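How I Pick Up the Floor Before Mopping

I used to mop around stuff. Don't do that! Grab a basket first, one with a handle, and put it right down on the floor with you.

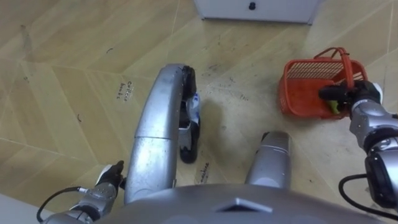
So, step one is small things only. Start at the wall farthest from the door and work back, dropping every little bit into the basket as you go. Don't stop to sort (I always want to, and then it's dinnertime). I give myself 5 minutes with the kitchen timer.

Next, sweep along the planks. If yours run in a zigzag like mine, go over it twice in different directions, the seams hang on to grit like you wouldn't believe.

For scuffs, my friend Tayla swears by a damp cloth and a tiny dab of baking soda. Rub gently and wipe it off right away!

Then mop, with the mop wrung out really well. The basket gets sorted on the couch while the floor dries.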